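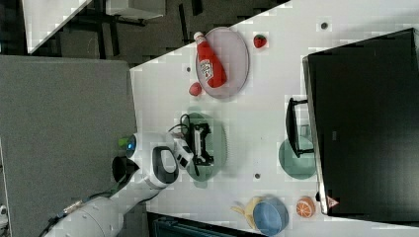
The rock came out of the bank with a sound like a cork, and Abrehet Yimer sat down hard in the creek with it in her lap.

"Femke!" she yelled. "Femke, come look at this, come look right now!"

Femke Wouters was sixty yards upstream, on her knees, arguing with a compass. She took her time. She had been mapping the Clovska fault for 6 summers and in her experience people who yelled had found quartz.

But it was so beautiful! Abrehet turned it over in the cold water and watched the mud slide off. One half was pink granite, big square feldspars you could count from across a room. The other half was black and glassy and fine as candle wax, and where the two met, the black ran up into the pink in little branching veins, thin as hairs, going everywhere. She had seen a picture of it in a book when she was nineteen. She had never held any.

"It's melt," she said when Femke's boots stopped beside her. "It's frozen melt. The fault slipped so fast the rock melted, right along here, and then it squirted into the cracks and froze. Tell me I'm wrong."

Femke did not tell her she was wrong. She got out her hand lens and breathed on it and wiped it on her shirt, and then she bent over the rock for such a long time that Abrehet lost the feeling in her legs.

"Was this in place?" Femke said at last.

"In place! Right there, look, there's the hole. There's more behind it."

There was more behind it. There was a whole seam, a hand wide in spots, dipping back under the roots of a leaning alder. They followed it up the gully on all fours, calling out angles to each other, and Femke's pencil broke and she laughed — really laughed, with her head back — and sharpened it with her teeth.

For years everyone at Cedthorpe had said the Clovska was a creeper. A sleepy old fault, Femke's own thesis had called it, sliding a hair at a time since long before there were people to worry about it. Her map said so too, in blue. And now this black stuff, which you only got when the ground let go all at once, in seconds, miles down.

"You'll have to redo the map," Abrehet said. She hadn't meant to say it out loud.

"I'll have to redo everything." Femke sat back on her heels. There was mud on her forehead and a leaf in her hair. "The whole Ukia block, too, if it runs that far. Do you think it runs that far?"

"I think it runs over 100 miles!"

"Calm down."

"I can't, I've tried."

The light was going yellow on the ridge. It was 800 feet down to the truck, mostly through blackberries, and they had one good flashlight. Femke labeled the sample herself. She wrote the number on a strip of tape, 54, and the date, 8th November, and then her pencil hovered over the line for the collector's name. On every other bag that season she had written Wouters.

She wrote Yimer, pressed the tape down with her thumb, and handed the bag across.

It was heavy as anything. Abrehet carried it down the hill in both arms, through every one of the blackberries, talking the entire way.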